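Home | Course Outline | Handouts | Lab Hours | Contact

Bench Hardware 2, Handout 12: Before You Touch the Board
Posted March 24, 2025 by Leonie Kramer
2 comments | 276 views

Most of you have read the Ehlers guide by now, or at least the first chapter. It says a desktop board can be stripped and refitted by anyone who follows the steps in order. I have my doubts. The steps are fine. The trouble is that they assume the board in front of you matches the drawing, and in this lab it often won't.

So start by looking. Side panel off, power cord out of the wall, hands in your lap. Find the CPU socket, the memory slots and the rear connectors, and sketch where they sit relative to each other. A bad sketch is fine. Obinna Garba graded the January sketches and he took off points for missing labels, never for crooked lines.

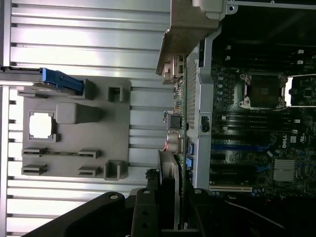 Memory comes next. The guide tells you to press until you hear a click. I wouldn't trust the click. Some latches snap early, and a stick can be in at one end and riding high at the other. Look at both ends of the module before you call it seated. If a latch won't close, take the stick out and check the notch. Pushing harder is how we lose slots.

Leave the cap on an empty CPU socket. You will hear that a quick look underneath does no harm, and maybe it doesn't, but I have yet to see a quick look that taught anyone anything. Bent contacts are not covered by the Cemia loan agreement.

On labels: a maker's name printed on a board tells you whose name is on the board. It does not tell you the model, the age or which memory it takes. Write down the part number and look it up. The Cluvex lookup tool is quick but I have caught it giving the wrong memory speed, so check a second source.

Static straps - wear one. The Ullum reading claims they make little difference in a humid room. It gives no humidity figures, and our room is dry all winter.

For next session:
Finish your sketch and label the rear connectors.
Read Ehlers, chapter 2, and mark one claim you don't believe.
Bring the part number of your board, copied by hand.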